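手先くらべ、まだ続いています

木曜の夜にようやく時間がとれたので、ハンドの比較の続きを書いておきます。前回の記事で「次は洗濯物でやります」と宣言してしまってから、ずいぶん間が空いてしまいました。待っていてくださった方(いるのかな)、お待たせしました!

相手は洗濯かごと前開きの洗濯機です。積み木やペットボトルならどのハンドでもそれなりに格好がつくのですが、布となると話がまるで違います。形が決まっていないし、つまんだつもりが下の一枚まで一緒についてくるし、しかも黒い服はカメラにとって本当に意地悪な相手で、しわも縁も全部まとめて闇に沈んでしまうんですよね。
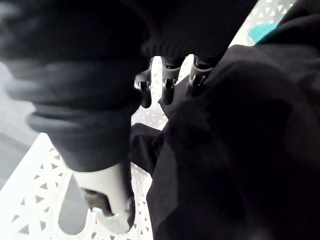

手首カメラの位置には最後まで悩みました。指に近づければ布との距離はつかみやすくなるのですが、そのぶん自分の指が視野の大部分を占めてしまいます。遠ざければ見通しはよくなる代わりに、かごの縁にぶつけそうで、操作しているこちらの肩に力が入ります。結局、取り付け金具を30ミリ前に出したものと元のままのものを交互に試して、今のところは元の位置に戻しています。もう少し広角のレンズも頼んであるので、届いたらまたやり直しです。

ハンドのほうは、Dradarの細い指のタイプと、Stulhamの幅広のパッドがついたタイプを比べました。把持の回数は合わせて113回。数えてくれた妻に感謝します(途中から晩ごはんの話ばかりしていましたが)。細い指は布の山に差し込みやすく、靴下のような小物に強い印象です。幅広のほうは、一度つかめばしっかりしているものの、かごの底に残った最後の一枚がどうも苦手で、上から押さえるばかりになりがちでした。

それから、頭のカメラ。こちらは洗濯機とかごの両方を見下ろせる角度にしてあります。手首だけの映像で操作していると、自分がいまどこにいるのかわからなくなる瞬間があって、引いた視点があるだけで気持ちがずいぶん楽です。

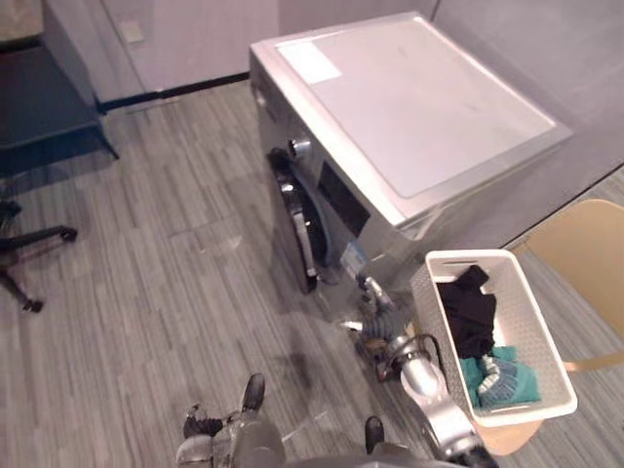
Telma Arancibiaさんからは、前回の記事にこんなコメントをもらっていました。布を扱うなら、指の形より先に握る力の下げ方を詰めたほうがいい、強く握るほど余計な布まで巻き込んでしまうから、とのこと。これがまさにそのとおりで、Grestbridgeのコントローラーで力の上限を9ニュートンまで下げてみたら、二枚いっぺんについてくることが目に見えて減りました。Telmaさん、ありがとうございます。もっと早く素直に聞いておけばよかったです。

ただ、下げすぎると今度は厚手の服が途中で滑り落ちます。700グラムのパーカーを持ち上げようとしたときは、かごの縁を越えたあたりでするりと逃げられてしまい、思わず声が出ました。服の種類ごとに設定を切り替えるのが筋なのでしょうが、毎回手で変えるのも面倒で、つかんだときの指の開き具合から自動で決められないかと考えているところです。

腕の可動域についても少しだけ。椅子の高さにかごを置くと、肘を無理に曲げずに中まで届くので、床に置いていたころよりずっと動かしやすいです。一方で洗濯機の口は低いので、かごから口へ移るときに手首の向きを大きく変えないといけません。この切り替えが、私の腕前ではまだぎこちないのです。
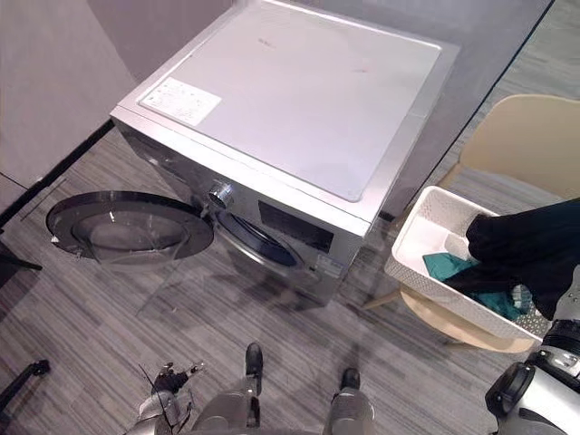 両腕を同時に動かそうとするから難しいのであって、片方は待たせておけばいい、という意見もメールで届きました。右でかごを探るあいだ、左は洗濯機の前でじっとさせておき、布が来たら受け取って中へ押し込む。言われてみればもっともで、私はつい両方とも動かしていないともったいない気がしてしまうのでした。貧乏性ですね。次はこのやり方で通してみるつもりです。

あと、Thepsuriyaの柔らかい指先も気になっています。値段を見てそっとページを閉じたのですが、翌朝また開いていました。使ったことのある方がいらしたら、洗濯物での感触をぜひ教えてください。

次回は12月のうちに、力の自動調整と広角レンズの話を書きます。たぶん。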